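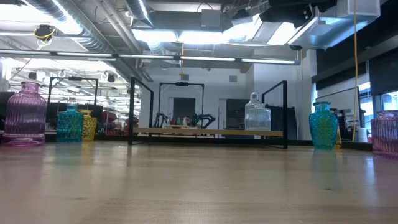
Recycling rules are a mess and I'm tired of pretending they aren't. My town changed ours again in May. Third version of the leaflet since I moved here, and this one says glass is back in but only "container glass," which it does not define. So what's a container? A jam jar, sure. A purple-pink vase with ribs down the side, or a short teal one with a diamond pattern pressed into it? Those hold things. A clear square bottle with a stopper-like top holds things too. I called the number on the leaflet and got told vases no, bottles yes, and "fancy bottles, use your judgment." My judgment! I don't have any. I have a bin and a leaflet.

Grotance > Opinion > Around the House

Search this site Enter keyword Go

Here's my actual complaint. The whole system runs on people standing in a kitchen at 7 in the morning guessing. Guess wrong and the load gets rejected, or so the leaflet says, in red. Guess too careful and good stuff goes to landfill. Either way it's on you. Never on the company that sold you yogurt in a tub made of three things glued together.

Our hauler is Badero. Before that it was Gidov. Under Gidov, lids on. Under Badero, lids off, lids in the trash, unless metal, then lids in but inside a can, pinched shut. I am not making that up. Page two. There are 31 items listed on page two and I read them all, twice, and I still couldn't tell you about pizza boxes. Clean half yes, greasy half no, so now I'm tearing up cardboard over the sink like a raccoon.

And the rules stop at the town line. My sister lives 17 miles away, totally different list. Her town takes cartons, mine doesn't. Her town wants everything rinsed, mine says "empty is fine." When I stay at her place I do it all wrong and she goes through the bin after me. When she stays here, same thing in reverse. Two grown women, both trying, both wrong depending on the zip code.

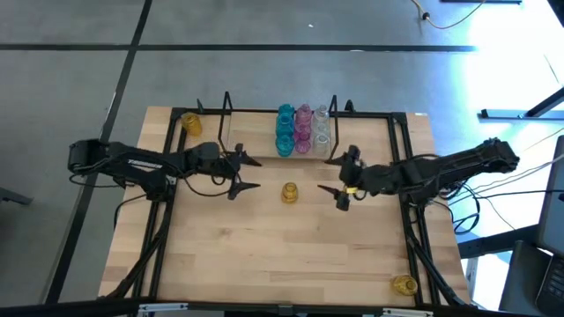 One list for the whole state. That's what I want. Doesn't even have to be a good list. Make it short, make it boring, print it on the lid of the bin where I can see it and leave it alone for ten years. People can learn nearly anything if it holds still. We learned seat belts. We learned which side the gas tank is on (mostly). But you can't teach a thing that changes every time a contract does.

I know the argument against. Different plants have different equipment, small towns can't afford the same sorting, prices go up and down, what sells one year doesnt the next. Fine. All true probably. But that's a reason for the people who run the plants to work something out with each other. They have offices. They have the phone numbers. I have a leaflet with a coffee ring on it.

Also, deposits. Bring them back, or bring them in if your state never had them. I grew up with a deposit on bottles and there wasn't a bottle on the ground anywhere, kids got to them first. My first real money was 127 bottles hauled to the store in a wagon, a whole summer of them, and no one had to hand me a leaflet about it. You paid, you brought it back, you got paid. Glass went back to being glass. Simple as that and we somehow decided it was too much bother.

What gets me is the guilt more than anything. I'll stand there holding a broken drinking glass (no, by the way - different kind of glass, melts different, the Ciobanu hardware store guy had to tell me, not the leaflet) and feel like a criminal either way. Over a drinking glass. Meanwhile my new lamp came in four kinds of foam, none of them recyclable, and the box had a little green leaf printed on it.

So take the leaf off the box, put the list on the lid, and give me my nickel back. Until then I'll keep guesing, and my sister will keep going thru the bin.

Comments (4)

binday_blues
Ours takes lids ON now. Changed in the spring. I found out from a sticker slapped on my cart.

Marge in the valley
Vases go to the thrift store!! Please don't bin them, any color, they sell the same day at ours.

tincanalley
Deposit states still have litter, I live in one. Less of it though, I'll give you that.

binday_blues
@Marge our thrift store stopped taking glass. Too much of it.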